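Hadgate Travel Forum > Packing and Gear > Hotel hair dryers: coiling the cord before it goes back in the bag

smoschos
Checked out of a place this morning where the dryer lives in a drawstring pouch by the sink. Every time I put one of these away the cord either springs open or won't fit. Is there an agreed method? I wrap it around the body, starting at the handle end, and finish with the plug on the outside.

rumitz40
Wrapping around the body is the usual cause of cord failure. The strain relief at the handle takes a sharp bend every time. Fold the cord in loops beside the dryer and put a tie around the middle.

Thierry Hamel
Depends on how tight you wrap. A tight wrap starting hard against the strain relief will break the conductors eventually. A loose wrap with a hand's width of slack at the exit does very little harm. I looked after rooms at a property with more than 500 dryers and we replaced more switches than cords.
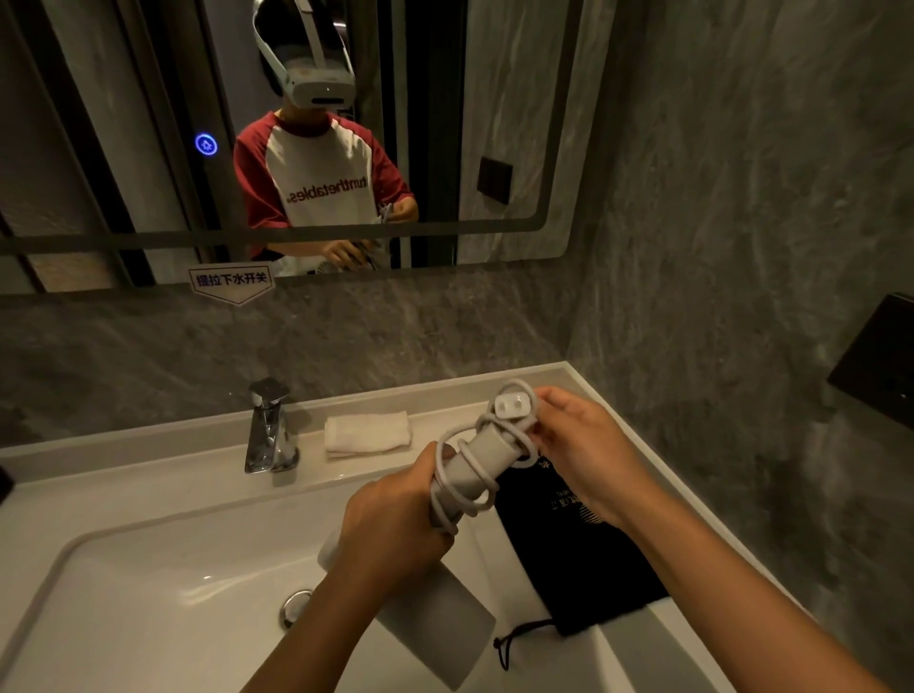 Last edited by Thierry Hamel, 27th June

Loose loops around the cylinder, one hand under them, the other on the plug. Leave them that loose. The black pouch is draped over the edge of the sink, and I would move it to the ledge by the towel before bagging anything. Basins have water in them more often than people think.

rumitz40
I still disagree. Loose loops slide off the end as soon as they meet the fabric. Then you push them back in by hand and get the sharp bend anyway.

eskola_j
Not if the body goes in first and the loops follow. Hold the plug until last, tuck it under the final loop, then pull the drawstring. Plug first is what snags.

smoschos
Does the wattage matter? Mine at home is an 800 W travel model with a thin cord and it behaves better than the hotel ones.

Thierry Hamel
Only through cord thickness. A heavier cord needs a larger loop. Let it cool before bagging, whatever the rating.

proson3138
Hook and loop tie, sewn to the cord near the plug so it can't be lost. Fitted one in January, no trouble.

rumitz40
Fine for your own dryer. You can't sew things to a hotel's.

smoschos
Tried both on the bathroom counter at home. Folded beside the body, it was too wide for my pouch. Loose wrap with slack at the handle went in, body first as eskola_j said. Staying with that — rumitz40, I will check the strain relief now and then.

rumitz40
Check it with the dryer unplugged. If the sleeve has gone stiff or split, stop using it.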